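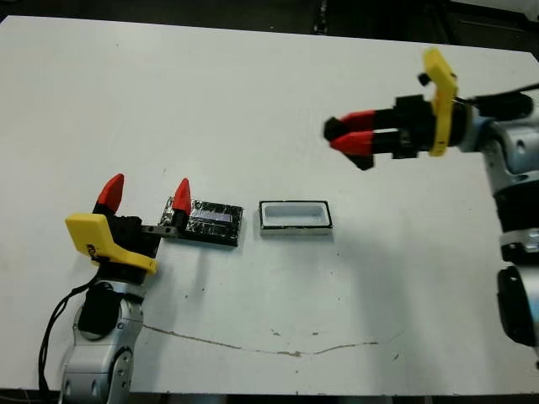
Two-Arm Bench Build: Progress Report to the Norkora Small Projects Fund

Prepared by Kenna Kinnear for Lena Zalewska
July 29, 2022

Where we are

The short answer is that both arms are mounted, both grippers open and close on command, and I would not yet call it a working system. Our application promised a bench at the shared workshop that could pick up small parts and set them in a tray without anyone touching them. We can do pieces of that. Cameron Matheson is more hopeful than I am and has asked me to say so.

I read back through the application before writing this, and I think we oversold the timeline. The line about members using the bench "within weeks" should not have gone in. Members can watch it run. They can't use it, and I don't want them to until the stop button has been moved to where a person standing at either end can reach it.

Work done since the last report

The yellow brackets are on both wrists and the grippers sit on those. Beathag Munro redrew the bracket twice after the first version flexed when the gripper closed. The current one is stiffer. She believes the flex is gone; I believe it is smaller, and we have agreed to put a dial gauge on it and settle the matter.

The red fingertips are also new. The old flat ones pushed thin parts across the table when they should have gone under them. The pointed shape gets hold of an edge better, but it leaves a smaller patch of contact, and anything gripped off center likes to swing. Kirsty Aitken wants to try a softer tip over the same point. I have no objection provided it comes out of what we already have.

Cables are still a weak spot. They hang in loops beside the arms and have to be checked by hand before every session. We bought the Orkiser cable guides named in the application and they are too stiff for the wrist to turn freely, so they went back in the box.

The tray test

We settled on one job and stopped adding others: take a flat block, put it in the shallow tray with the black rim, let go, back away. The tray is a good judge because a part that is slightly crooked sits up on the rim and anybody can tell. The shiny block is a harder part than it sounds. Reflections shift as the arm moves over it, and the Celtard vision software we started with kept changing its mind about where the edges were. Turning off the overhead lamp helped on some runs and made no difference on others, which tells me we don't understand the cause.

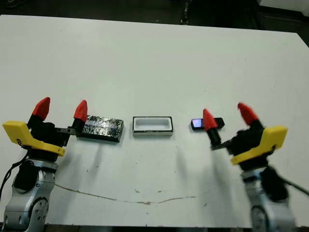 Test bench with both arms, the dark shiny block, the tray, and the small device with the lit screen.

I have been asked why there is no success rate in this report. We have one, and I don't trust it. The runs were done by different people who set the parts down in different ways, and some of us were kinder to the machine than others. Kirsty has drawn up a start layout to tape to the table. Numbers gathered after that will be worth sending you.

The second arm deserves a plain word too. The application said two arms would let us hold the tray with one and load it with the other. So far I have not seen a job on this bench that one arm couldn't do alone, more slowly. Cameron has a list of jobs he thinks will prove me wrong. He may start on it once the tray test is done.

Money

The award was 2000 dollars, paid in two halves. From the first 1000 we have spent 324 on brackets, fingertips and fasteners, and 235 on cables, guides and the new stop switch. That leaves 441. The arms are on loan from the Drummond workshop and cost the project nothing. We are not asking for the second half yet. If the fund would like the unused guides returned for a refund, the seller will still take them.

What we plan to do next

Move the stop button first. Nothing else runs until that is finished.

Put the gauge on the brackets and write down what it reads with the gripper closed and open.

Repeat the tray test from the fixed layout, with Beathag running it and somebody else keeping the log.

Try the Celtard software against a plain matte block of the same size. If it does no better, we drop it.

The next report is due in October. If the tray test still needs a helping hand by then, I will recommend cutting the project back to one arm and keeping the second installment with the fund. Cameron does not agree with this and will send his own note.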